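WEEK 3 NOTES — Can machines do the chores yet?

Notes for the Dendale evening unit. Typed up from my own scrawl so expect gaps. Bring these to the tutorial, we'll be scribbling on them.

Short answer to the title: some of them, sort of, if you set the table first. Long answer is the rest of the handout.

1. What counts as a chore

We need a working definition or the tutorial goes nowhere. Last year's group spent half an hour arguing about whether a dishwasher is a robot. Fair question, but park it.

For this unit a chore is a job that
- an adult can do while thinking about something else
- gets done in a place that wasn't built for a machine
- has a finish you can recognise when you see it (bed made, plates racked, bin out)

The middle one is where the trouble lives. A dishwasher is brilliant at washing. You do the loading, you do the unloading, you scrape off the baked cheese. The machine got the bit that fits in a box and we kept the rest. Same story with the washing machine and the basket of clothes you fold on the couch at 9 pm.

Shop floor is the same but the boxes are bigger. Somebody still feeds the line. Somebody still picks up the part that landed upside down.

2. Old kind of automation vs new kind

Old kind: fix the world, then repeat the motion. Part arrives in the same spot, same way up, every time. Arm goes to the spot. It doesn't need to see anything much. Fast, strong, boring, works. Welding, palletising, paint.

Move the part a few centimetres and the old kind closes its fingers on air. Or worse, on the edge of the thing, and now you've got a dent and a stopped line.

New kind: the machine looks, guesses where things are, then moves. Often it has been shown the job by a person many times over and has learned something from the showing. Slower. Wobblier. But you can move the plate and it has a chance.

Write this down because it comes up in the short essay — the old kind puts the cleverness in the fixture, the new kind tries to put it in the arm. Most real set-ups are a mix and people selling them tend not to mention how much fixture is left.

3. Worked case: dishes

Everybody knows the job so there's no excuse for vague answers. Forget washing for now, only the racking. Plate on a flat surface, rack nearby, plate has to end up standing in a slot.

Break it down the way we did with the shirt in week 2:

a) find the plate
b) get fingers on the rim
c) lift without it slipping or swinging
d) turn it from lying flat to standing on edge
e) find a gap in the rack
f) lower, let go, get the hand out without dragging the plate back with you

A five year old does this badly. A ten year old does it fine. Keep that in mind when you see a machine do a) to c) and the room claps.
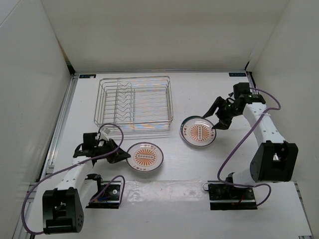

Step b) is harder than it reads. A plate lying flat gives you almost nothing to hold. You and I slide a thumb under, or drag it to the edge of the bench, or press down on the far side so the near side tips up. We don't notice doing it. A gripper with two fingers and no thumb pad has to be told or shown one of those tricks. Here both plates are flat on the tabletop with the rack behind them, so whichever arm goes in has to deal with the rim first, and the right-hand one has its open fingers at the upper right edge of its plate. The rack dividers are wavy wire loops, thin and shiny, and that's e) made nasty as well. Wire is hard for cameras. It's mostly gaps, and it reflects whatever is near it. Then look at how much has been taken away to help: white top, white walls, an empty rack, two plates with the same orange sunburst on them. Your kitchen has a tap in the way and a mug full of spoons.

So ask of any set-up, what did they remove? List it before you judge the result. Clutter, water, other people, bad light, soft things, see-through things, time pressure. Every one of those goes back in when the machine goes to work in a house.

Why two arms? Sometimes one holds while the other works (steadying a rack, handing over a plate). Sometimes it's just reach. Sometimes it's because people have two and it's easier to show a job to a machine shaped a bit like you. Don't assume two arms means twice as fast, they can get in eachother's way and one ends up waiting.

4. Counting it properly

The sums. Do these yourself, don't just read them.

Say the Fleketia canteen exercise (the one on the sheet from week 1) has 960 plates through in a day. Say your machine racks a plate correctly 99 times in a hundred. Sounds great. That's still nine or ten plates a day on the floor or jammed or sitting crooked, and someone has to walk over every time. If the walk and the fix takes 3 minutes you've used up close to half an hour of a person, plus whatever they were doing when they got called away.

Now speed. 960 plates at 30 seconds each is eight hours flat. A kitchen hand does a plate in a couple of seconds while talking. So the machine has to win on something else — nights, sore wrists, the shift that can't be filled. That's a real argument! Make it honestly. Don't pretend it's quick.

Second one, Cunent line exercise. 3000 small parts in a shift, arm gets 600 of them per hour, five hours if nothing stops. Something stops. Work out what one 10 minute stoppage per hour does to it. (Answer at the tutorial. Hint, it isn't five hours fifty. You lose time in every clock hour, so start from how many parts get done in an hour with the stoppage in it.)

Three numbers to ask for every single time you see a claim:
- success rate, and over how many goes
- time per item, at real speed. Watch for videos sped up, there's usually small text in the corner
- how often a person stepped in

If you can't get the third one, treat the first two as decoration.

5. Where we are, chore by chore

My view, argue with it.

Vacuuming — yes. Flat floor, low stakes, doesn't matter if it misses a bit today. Still beaten by socks and cords. Note we changed our houses for it, people lift chairs before they go out.

Mowing — yes for plain lawns. Same reasons.

Dishes, washing — done decades ago. Loading and racking — in the lab, on the bench, with chosen plates. In a home, not in a way I'd leave alone.

Folding — getting better. Towels ok. Fitted sheets, no, but I can't do those either.

Cooking — stirring, yes. Cooking, no. Chopping an onion that rolls is a good test.

Wiping a bench — looks easy, isn't. How hard to press? How do you know it's clean? Streaky is a fail and streaky is hard to measure.

Tidying — hardest of the lot I reckon. It isn't a hand problem, it's knowing where things go in THIS house and that the pile on the chair is a pile on purpose.

Shop floor: picking one known part out of a bin, yes and has been for a while. Mixed bin, improving. Feeding cable through a hole, painful. Packing a box neatly with odd shapes, middling. Cleaning up after a spill, person.

Pattern, roughly: rigid beats floppy, dull beats shiny, alone beats cluttered, "near enough" beats "exact". A chore with all four in its favour is probably already done. Plates are rigid, good. They're also shiny, slippery when wet and they break. One for, three against.

6. Reading and task

Reading is the Hadgu chapter in the pack, skip the section on costs, the prices are stale. Second half of the Cunent sheet.

Task for next week, one page, handwritten is fine:
Pick a chore you did today. Break it into steps like a) to f) above. Mark the step where a machine would come unstuck and say what you'd have to change in the room to get it through. Then say whether you'd be willing to live in that room.

No marks for drawings but do one anyway, it helps. Due start of class, not the end. The August group can hand in at the front desk.

If you pick vacuuming I will sigh.

Comments (4)

plateau_pete
Did the Cunent one and got six hours exactly, is that right? 10 min lost per hour so 500 parts an hour, 3000 / 500. Felt too neat.

tutor
Yes six. It's meant to be neat, I'm not cruel.

gumboots
I work in a commercial kitchen and the 99 in a hundred bit is spot on. One plate crooked in the rack and the next three go in crooked behind it. So it's not really ten separate problems, they come in bunches. Might be worth adding?

nightclass2
is "scrubbing the shower" too big for the task or can I just do the one wall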